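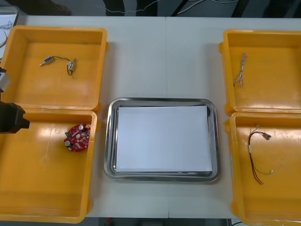
Sorting is the part of this project that takes the longest and that we budgeted the least for. The grant application gave it one line, "parts recovered and sorted", as though the two happened in the same afternoon. Every dead radio, doorbell and baby monitor that comes into the Cornum repair room ends up as pieces, and the pieces go into the yellow trays before they go anywhere else. A round red circuit board gets a tray to itself, with its capacitors still on it, and a twist of thin silvery wire gets another. The steel tray in the middle is lined with white paper, and small screws show up better on that than on anything else we own.

Progress to Thursday, October 5, 2023

We have taken in 182 items since March against a target of 200 for the full year, so we are ahead on things arriving. We are less far ahead on things leaving. The back shelf has filled up with radios in particular, most of them donated with a note saying they "only need a fuse". We have come to dread the note.

The bench is finished. It is two white panels pushed together, and the join has already swallowed a washer or two, so a strip of tape is on the shopping list. The second-hand bench from the Polishchuk workshop was our first choice, as you may recall from the last report. It was a lovely piece of furniture and it did not fit up the stairs.

Sorting rules

We began the year with a labelling scheme that had more categories than we had parts. It has been cut back to 5: boards, wire, switches and connectors, fasteners, and "ask". The last of these is the most popular. Boards are kept whole unless someone needs a component off them that day. Loose wire under a hand's length goes to metal recycling, despite some feeling in the room that it will come in useful.

Spending

Trays, paper and hand tools came in under budget. The soldering station from Deris came in over, and arrived with a plug for another continent. The exchange took three weeks and the supplier covered the postage, after some correspondence. We would like to move the leftover tray money across to cover the difference and ask for your okay on that.

Still to do

The Saturday sessions have 2 places left before the new year. Extra lighting over the bench is priced but not ordered. The written parts guide is half drafted -- the half about wire, which is the easy half -- and will go out with the March report, along with the final count and, we hope, fewer radios.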